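Konberg Laundry Set - data card

Version 2, 10 October 2019
Maintainers: Yufang Cui, Elango Annamalai

Summary
The set covers household laundry at a front-loading washing machine. It holds 1,523 still pictures, each stored with a short text record. Garments are everyday clothes and sportswear, mostly knits.

Record fields
item_type - shirt, shorts, sock, towel, other, unknown
color - one main color, plain words
fabric - knit, woven, terry, mesh, unknown
state - flat, folded, bunched, twisted
place - drum, door, basket, floor, other

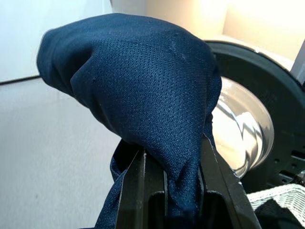 Use "unknown" for item_type when a garment is bunched so tightly that no collar, cuff or waistband shows. Dark navy and black are separate values. Judge the color on the lit parts of the cloth - folds in navy knits often read as black. Mesh and pique are hard to tell apart in close views, and both go under "knit" unless open holes are plain to see. Lint is not labeled.

Changes since June
The state value "crumpled" was merged into "bunched". Gonzalo Ortuño relabeled 40 records where a twisted strip of cloth had been entered as a second garment.

Known gaps
Whites are underrepresented. Delicates and bedding were left out. All clothes were washed at 3 homes in Vatevcombe, so the range of door and drum types is narrow.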